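Handheld grippers or full teleop for a bin-type task?
Forum: Teaching by demonstration

pallavi_c
Posted 27th January

Hi all! I've been lurking for ages and finally have something to ask. We're collecting demos for a two-handed task, mostly reaching into a wire basket on a table, and my labmates are split. Half of them want to stay with remote control, where you sit at the leader arms and the robot follows along. I'd like to switch to handheld grippers, where you just hold one in each hand and do the job yourself. With remote control I managed 62 demos in a long afternoon and my shoulders were not happy with me.
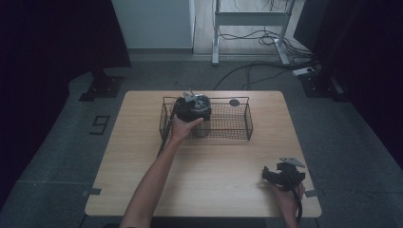 My worry is the basket walls. With your own hands you steer over the rim without thinking, and you come in at angles that our arms may never be able to reach. So am I just collecting lovely smooth demos that the robot can't copy?

Turkomus
Welcome, Pallavi! Short version, yes, that will bite you, but it's fixable. Run every demo through your arm model before you train on it and throw out the ones it can't follow. We recorded 200 by hand last May and lost 55 of them that way, nearly all from people twisting their wrists at the rim. After that we practiced slower, straighter entries and lost far fewer.

Loic_L
I'm going to disagree a little, with affection. Throwing out a quarter of your data is a lot of wasted evenings. With remote control you feel the arm's limits as you go (or at least you see it stop), so what you save is what the robot can do. It's slow and it's tiring, I grant you, but I'd take 5 good ones an hour over a pile I have to sort through later.

Turkomus
Five an hour, Loïc! You have more patience than I do. I'd still say the natural motion is worth the sorting – people make small corrections by hand that they never make through a leader arm.

zuleica_t
Something neither of you mentioned is the cables. Ours used to drag on the basket rim and tug at the gripper halfway through a reach, and you could see the little jerk in the recorded path. We run them back over the forearm now with a loose loop at the elbow. Also tape down where the table goes, or somebody will nudge it.

pallavi_c
Oh, the cable thing explains so much, thank you! I think I'll try a mix, by hand first and then a smaller set by remote control for the awkward corners. Loïc, would you start with the corners?

Loic_L
I would, yes. And do them before lunch, while your shoulders still like you.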